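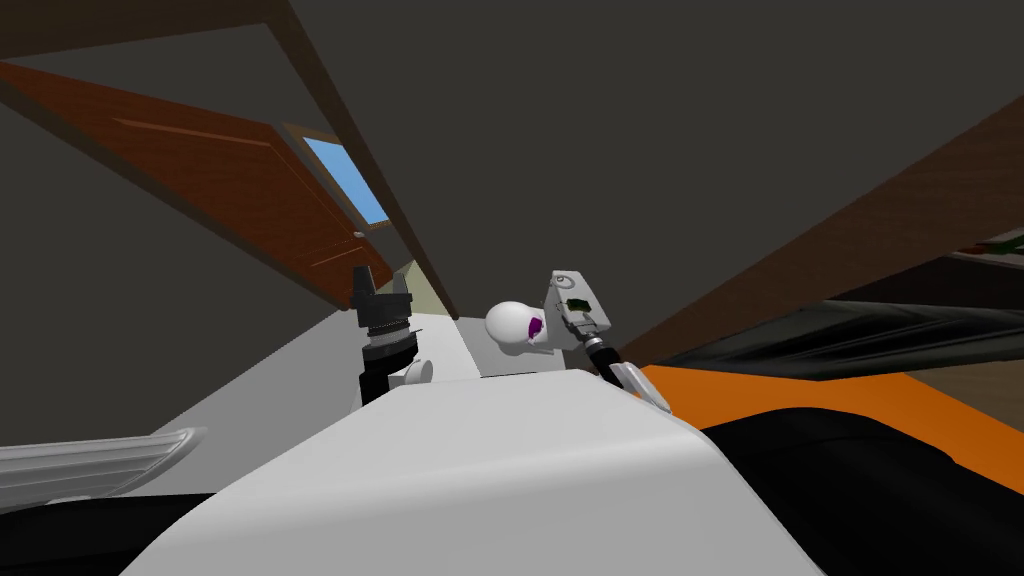
The simulated twin of the two-armed robot, seen over its white body, with an egg-shaped object beside the right gripper.

Before the first shift at Clidton, the robot on the floor stays parked and the robot on the screen goes to work. The technicians call the screen version the twin. It has the same two arms as the real machine, it stands in a room with a wooden door and a small window, and every morning it has to handle one white egg before the real machine is allowed to move.

Clidton packs delicate ceramic and glass goods for mail-order shops. The company bought its two-armed robot in October from the integrator Pollusen, and for the first weeks the cell was stopped more often than it was running. The arms were good. The trouble was in the setup: each time somebody changed a finger or moved a bracket, the program continued to believe in the old position, and a few millimeters were enough to chip the edge of a bowl.

The two grippers are of different kinds. The left one is black, with two short square fingers on a ribbed wrist. The right one is light grey and more like a box, with a small green sensor board in its face. They wear in different ways, and so each has its own page in the maintenance book. The left fingers are checked for play, and their pads are replaced after 508 hours. On the right side the sensor needs most of the attention. Dust from the cartons settles on it, and then the readings begin to drift. A soft dry brush is used for cleaning, never compressed air.

When a part has been changed, the technician measures the new position on the real arm and enters the values in the twin. This takes 39 minutes if all goes well. Then the egg comes. It was chosen because it is smooth, has no flat side and forgives very little. A small purple spot on its shell shows which way it is turned, so that one can compare the grip with the one from the day before. If the spot is in the wrong place, the numbers are typed in again.

The room in the simulation was made by Paquette, a small studio which normally draws interiors for furniture catalogs. Clidton asked for an ordinary room, with brown beams, a shelf and an orange surface next to the robot – strong colors and slanting lines that can confuse a vision program. A plain grey box was tried earlier, and the program passed every test in it and then failed on the floor.

Twice a year a service team from Parkosell opens the real machine and takes both wrists apart. The grease is renewed, the cables are bent by hand to find weak places, and the screws of the forearm are tightened in a fixed order. The work takes 2 days. During this time the twin is kept running on the office computer, and the packing programs for the next season are prepared on it.

There are still small quarrels between the two machines. On cold mornings the real left arm is a little slow until it has moved for 4 minutes, and the twin knows nothing about temperature. For now, a handwritten note on the control cabinet reminds the early shift to run the warm-up cycle first.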